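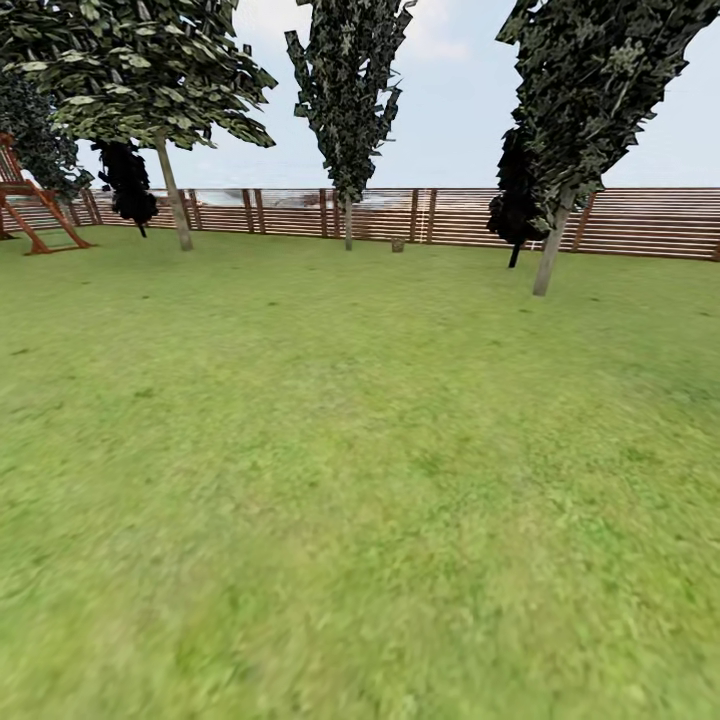 «El césped me enseñó a esperar»: charla con una jardinera de barrio

Quedamos a las ocho porque a las nueve ya tiene clienta. Café solo, botas puestas. Lleva media vida arreglando jardines pequeños, casi todos de casa adosada, y hace unos años montó Lillside, que es ella, una furgoneta y un ayudante en temporada alta. Habla rápido. Yo apunto como puedo.

Empezamos por lo básico, qué le pide la gente. «Césped. Siempre césped. Llegan con una foto del móvil y quieren eso, verde de valla a valla, y lo quieren para el cumpleaños del niño». ¿Y se puede? «Se puede poner. Otra cosa es que dure».

Ella no es enemiga del césped, lo repite varias veces. Lo que le molesta es la prisa. «Remueven la tierra una tarde, echan semilla, riegan como locos tres días y se van a la playa. Luego me llaman». La tierra, dice, se prepara un mes antes. Quitar piedras, airear, abono flojo, dejar que asiente. Pasar el rulo. Volver a mirar.

Le pregunto por fechas. Octubre, sin dudar. «El suelo está templado todavía, llueve algo, la mala hierba ya no aprieta. En primavera todo el mundo siembra y en primavera sale todo, lo tuyo y lo que no es tuyo».

Su peor encargo: un jardín en cuesta, arcilla pura, el dueño empeñado en una mezcla inglesa. 3,000 euros en tierra vegetal y la primera tormenta se la llevó a la calle. «Yo lo avisé por escrito. Desde entonces lo aviso todo por escrito». Se ríe, poco. Acabaron haciendo bancales bajos con romero y quedó bien, dice, mejor que la idea primera.

De semillas tiene opiniones fuertes. Usa una mezcla de Tukevitz, festuca casi toda, porque aguanta pisadas y bebe poco. Probó otra, la de Grikia, más fina, muy bonita en el saco. «Para mirar, perfecta. Para un perro, un desastre». No le pagan por decirlo, aclara sin que se lo pregunte.

El agua. Ahí se pone seria. Riego largo y pocas veces, de madrugada, y que la raíz baje a buscarla. «La gente riega diez minutos cada noche y cría una raíz de dos dedos. Viene agosto y se acabó». El corte, lo mismo: nunca más de un tercio de la hoja, cuchilla afilada, en verano alto. Ella manda afilar la suya cada 60 horas de uso y lleva la cuenta en un papel pegado en la furgoneta.

Pasamos a las vallas, que es de donde vienen los lios.

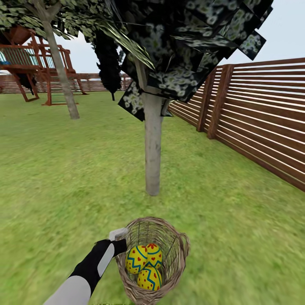 «El jardín termina en el vecino», dice. Ha visto familias sin hablarse por un seto. Su consejo es hablar antes de plantar nada pegado al lindero, y preguntar en el ayuntamiento por la altura, que cambia de un pueblo a otro. A ella le gusta la madera con algo de hueco entre tablas porque deja correr el aire; una pared cerrada hace remolinos y al pie crece musgo. También le gusta repasarla a tiempo. Aceite cada tres años, y mirar los postes a ras de suelo, que es por donde se pudren.

¿Y para los niños? Se anima. Tuvo una época de llenar los jardines de cosas: cajones de arena, casitas, una pérgola que todavía le da vergüenza. Ahora deja espacio libre. «Un trozo grande donde correr y un rincón sin cortar, con hierba alta, para bichos. Se pasan la tarde en el rincón».

Interrumpe una llamada. Es el vivero Khúc, que le falta un pedido de lavandas. Cuelga, suspira, sigue como si nada.

Le pregunto cuánto cuesta mantener un jardín normal y no quiere dar cifra. Depende. Insisto. «Depende de si la persona sale al jardín. El que sale ve la calva cuando es una moneda y la resiembra en un momento. El que mira desde la ventana me llama cuando ya es una alfombra». Cobra lo mismo la visita en los dos casos, pero en el segundo hacen falta tres visitas mas.

Sobre el césped artificial: cara rara. Lo ha puesto una vez, en una azotea. No lo volvería a poner en suelo. «En julio no puedes pisarlo descalzo. ¿Entonces para qué?».

Última, ya de pie, pagando ella el café aunque intento impedirlo. ¿Qué tiene en su casa? Trébol. Trébol enano, casi todo, con margaritas que salieron solas. Lo siega cuando se acuerda. «Mis clientas no lo saben», dice, y luego que sí, que lo ponga, que le da igual.

Se va a las nueve menos cinco. Se deja los guantes en la silla y vuelve a por ellos.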